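Darkex Adds Roof Surveys by Drone for Roriditz Listings

Real estate agency Darkex will start offering drone roof surveys to home sellers in Roriditz this August. The agency has used drones for aerial listing photos before, but the new service is meant for inspection. Sellers will get a set of close-up images of the roof, gutters and chimney before the house goes on the market.

The flights will be handled by Momier, a survey company that already works with several builders in the area. A typical visit takes 60 minutes, including setup, and the seller does not have to be home as long as the yard is open. Momier's pilots will not fly in rain or strong wind, and canceled visits will be rebooked at no charge.

Darkex tested the service over the spring on 126 homes, most of them in the older streets north of the rail line. In 60 of those, the images showed something that was not in the seller's paperwork, such as cracked tiles, loose flashing or a patched section of roof. The agency said most of the repairs were small and were finished before the first showing.
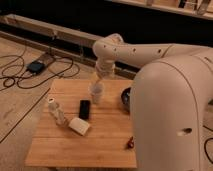
The survey costs $778 for a detached house. Row houses and condo buildings are priced separately, and owners in shared buildings need written permission from the other owners before a flight can be booked. Sellers who sign an exclusive listing with Darkex can have the fee taken out at closing.

Buyers will be able to see the images on request. Darkex said the survey does not replace a full home inspection — it covers only what can be seen from outside — and buyers are still advised to hire their own inspector.

Bednárik, the other large agency in town, does not offer roof surveys and said it has no plans to add them this year. It will keep using drones for listing photos and short videos.

Neighbors of a surveyed home will get a notice in the mailbox two days before the flight. Momier said images are cropped to the property line before they are handed over. Bookings open Thursday at 9 a.m. through the Darkex office.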